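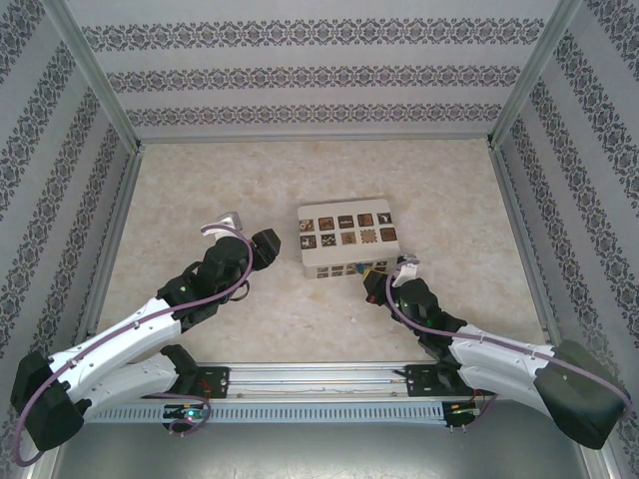
The cream box with the ten little pictures, on the marbled top.

Boxes I Can't Part With
Gallery page, last added to 8/26/18

Welcome, and pull up a chair if you have one handy, because I tend to go on a bit once I get started on boxes. I have been keeping them for most of my grown-up life. Some came with something good to eat inside and some came with nothing in them at all, and I couldn't tell you which kind I like better. My shelf in the back bedroom holds 57 now, and the ones that don't fit on it live under the bed, where the cat has opinions about them.

People who come by the house in Prekville always want to know what I look for. Well, pictures, mostly. I like a box that somebody sat down and drew or photographed things for, even if the things are tiny. Gold edges and ribbons are very nice, but I will walk right past them for a good row of little pictures.

The cream one is a favorite of mine for just that reason. There are two rows of five on the top, all small and square, and all in browns and tans, so that from across a room they run together like squares of a quilt. Then you get up close and every one is different!

A few notes on the parts I like best:

Back row, far left. Rounded brown shapes with lighter centers. I look at this one and get hungry every time, and I have stopped fighting it.

Back row, next one over. More of a reddish brown than its neighbors, with a dark design on it. It warms up that whole corner.

Back row, right in the middle. A dark square with a short line of pale lettering. The letters are awfully small, so don't feel bad if you can't make them out.

Back row, far right. A white shape on a dark background, and the strongest contrast of the bunch. If you stand the box up on a shelf, your eye goes there first. Mine does, at least.

Front row, second from the left. Pale shapes scattered over the dark. I think of snow when I see it, which probably says more about me than about whoever made the box.

Front row, fourth along. A tan square with a scalloped edge, like a cookie. My grandmother's cutter made an edge just like that – a little uneven on one side where it had been stepped on – and I would have wanted the box for this square alone.

The plain strip. Below the pictures the top is left plain cream all the way to the front edge. I used to think that was wasted space. Now I think it's what keeps the rest from looking crowded, and I wish more box makers would leave a bit of room like that.

The front side. There are more little brown pictures along here, two low rows of them. You'd miss them completely if you kept your boxes in a stack, so please don't stack them, or at least turn them around now and then.

The corners. Rounded, all the better for it. Square corners take every knock going, and I have some sad old things under the bed to prove it.

Now, where it came from. I found it at the Mavar fall sale a few years back, the big one they hold every October out past the feed store, on a table of mixed kitchen things. The lady wanted 90 cents. I had 70 in my coat pocket and a five-dollar bill in my purse that I was saving for pie, and I must have looked so torn about it that she took the 70 and waved me along. I had my pie, too. It was peach.

I have used it since then for recipe clippings, then for buttons, and for one winter it held all my seed packets. It's resting between jobs at the moment. I do like a box to have a job, though I know some collectors would faint to hear it.

If you're starting out yourself, my only advice is to wipe them with a soft, barely damp cloth and keep them out of a sunny window. I lost the color on a lovely green one from Latuheru that way, in a single summer, and I still feel bad when I pass it. Brown and cream seem to hold up better in my house, but I wouldn't test it on anything you're fond of.

I'm also still hoping to find a box from Oltisier with its lid. I have the bottom half of one (blue inside, very handsome, holding my spare batteries) and have never seen the top. If you've got one sitting lonely in a drawer, do write to me. I'm at 1035, the yellow house on the corner, and I answer every letter, though sometimes I have to find a stamp first.

Thank you for looking, and come back when the weather cools off. I'll be going through the ones under the bed next, if the cat lets me.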